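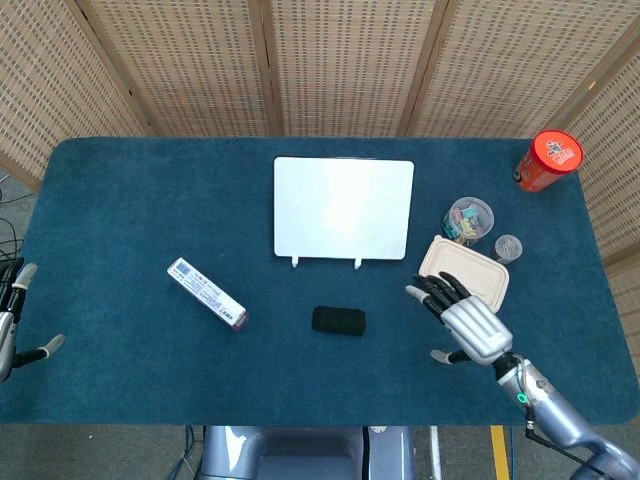

Figure 2. A screened work table before sorting: small whiteboard, clear cups (one with binder clips), an open beige container and a red canister on a dark teal mat.

8 min read

3.2 The table and its small things

We have a soft spot for the ordinary desk, and much of this section comes from looking at one for longer than most people would care to. The tables in the Dilport study rooms were all dressed in much the same way, with a carpet-like mat laid over the top and a folding divider of woven panels standing around three sides (Figure 2). The divider was the one piece of furniture we argued over. It makes a table feel like a little room of its own, and people who sat down inside it told us they stopped glancing at the door -- a small comfort, but one that seemed to help them settle into the work.

The objects were drawn from a pool of 116 household and office items that we gathered over one long September, many of them from our own kitchen drawers. We wanted each table to hold a mix of things with an obvious home and things without one. Binder clips in a clear cup are already halfway tidy, and most people were happy to leave them be. A long narrow box is harder, as it fits nowhere in particular and looks untidy at almost any angle. Food containers gave the most trouble of all. Some people treated an open one as a ready-made tray and filled it right away, while others felt it belonged in the kitchen and wanted it off the table before they touched anything else!

Each person was given 30 minutes and a single request, which was to leave the table the way they would like to find it in the morning. We offered no labels and no finished layout to copy. In the earlier Manzano rooms we had handed out a printed plan, and over 200 sessions later we had learned a good deal about how well people follow plans and very little about how they like their desks.

Small whiteboards were treated quite differently from everything else. People tended to place them first and then arrange the remaining items around them, even when they had no intention of writing anything down. We return to this habit in Section 4, where the Dilport and Manzano tables are compared.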